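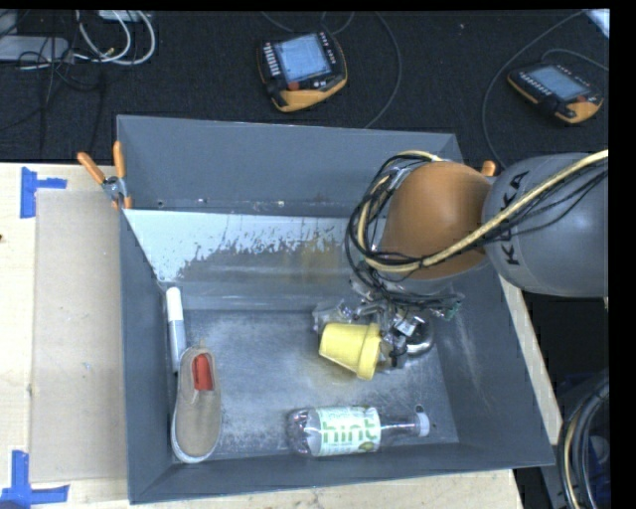 Notebook 8, page 13

September 24, 2022

Long day at the bin, but a good one! I've been collecting grasp examples for Linduveo (still the working name, I keep wanting to shorten it) and today's set is the mixed one: yellow cup, marker, slip-on shoe, water bottle. I like this mix a lot. The shoe is soft and lopsided, the bottle is clear, and the cup is tapered so the fingers want to slide toward the narrow end. Good stuff for a model to chew on.

The Voreck logger was at example 3749 when I stopped for lunch. I'm writing that down this time so we don't have to guess where the morning set ends, like we did with the Egilsson batch.

Things to remember: the blue tape corners on the table are our reference, so if you bump the bin, line it up again before you hit record. Check the orange clamps too. And please, whoever runs the next set, type the object names the same way I did (it's "cup", with no color). Cleaning up labels ate half of my last week.

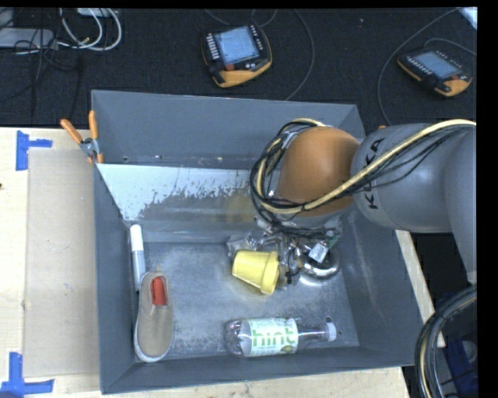 Do we keep the failed grasps?
We keep all of them, marked as failed, and the model trains on both kinds.

Next up I want to swap the shoe for something flat and see what Vomance does with its grasp guesses. Also need to order more blue tape, and copy today's folder over to the big drive before I go home.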